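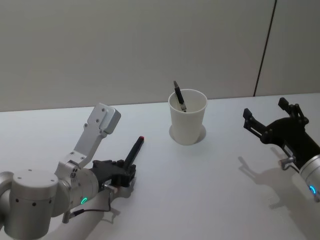

Puketville Elections Office
Jul 1, 2019

1/ The Elections Office has completed its review of nomination papers for the December mayoral election. The list of candidates is now open for public inspection at the front counter.

2/ Two candidates have qualified for mayor: Weston and Lavoie. Their names will appear on the ballot in the order set by public draw.

3/ The office received a written objection to the Lavoie nomination. It claimed that the candidate did not live within town limits for the required period before filing.

4/ The reviewing officer examined lease records and utility bills from the Estuvcombe district and found that the residency rule was met. The objection has been dismissed. The written decision may be read in full on request.

5/ Any registered voter may appeal the decision to the district court. Appeals must be filed in person or by certified mail. The office cannot accept appeals sent by email or through this account.

6/ The Weston campaign submitted 1,429 valid signatures. A second sheet bundle arrived after the filing deadline and was returned unopened. It had no effect on the candidate's standing.

7/ Campaign signs may not be placed on public land until 60 days before the election. Signs placed early will be removed and held at the Estuvcombe depot, where campaigns may collect them.

8/ Voters who have moved since the last election should update their address. Forms are available at the front counter and at both branch libraries. Please bring one document showing your current address.

9/ A message shared over the weekend stated that the Estuvcombe polling place would close. That message did not come from this office. The polling place remains at the district school, and its hours have not changed.

10/ The date of the ballot order draw will be posted on this account. The draw is open to the public and to the press.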